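What the arm didn't cost us

I'll start with the number everybody asks me for, so you can stop reading if that's all you came for. Our budget at Bamgate was 3,000 pounds for everything that wasn't the arm, and I'd spent the lot before I'd bought a single table.

The arm itself I'd planned beautifully! I had three quotes, a spreadsheet with colours in it, and a long phone call with Katia Colombo at Rallmont about service contracts. What I hadn't planned was the humble stuff — cloth, cables, somewhere to stand things, and toys for it to pick up. 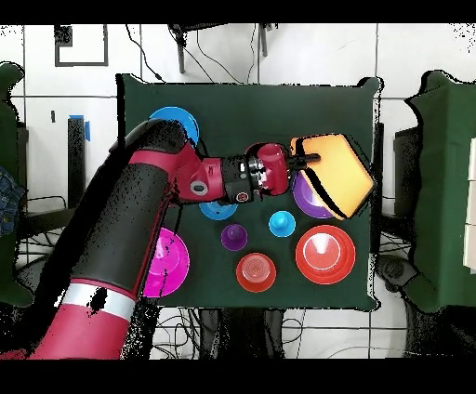
Anathi Naidoo thinks I've got this the wrong way round, and that anyone who budgets for cloth before spare fingers deserves the bill they get. Her own rule is to put 1,000 aside for spares on the day the order goes in and not touch it until August.

She may be right (she usually is, annoyingly). Still, I'd say the cheap things are worth pricing properly too. Plastic bowls and cups cost next to nothing, and you'll want far more than you think, in as many colours and sizes as the shop will sell you.
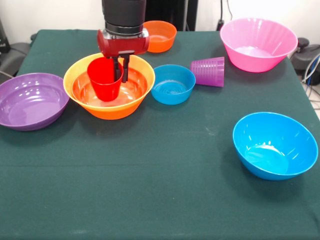
Then there's delivery. Guerra wanted 155 to bring a table up one flight of stairs, and I paid it, grumbling. The Wekard cabling came to 706, a figure I still can't say out loud without sitting down. Neither was on my spreadsheet, coloured or otherwise.

If I were doing it again I'd ask each supplier one dull question before signing anything: what will I have to buy from somebody else before this works?

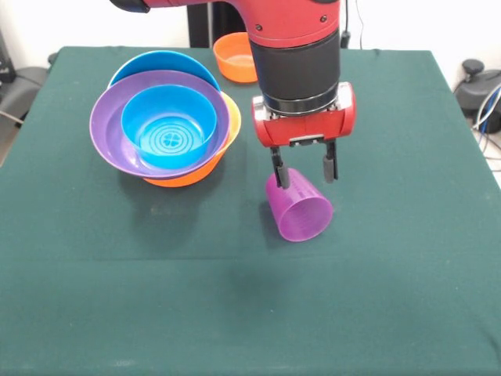 I'd also leave a month between the arm arriving and anyone expecting results from it. Staff time is the line that grows, and mine was down as a blank cell. I've filled it in for next year, and Katia has already asked to see it.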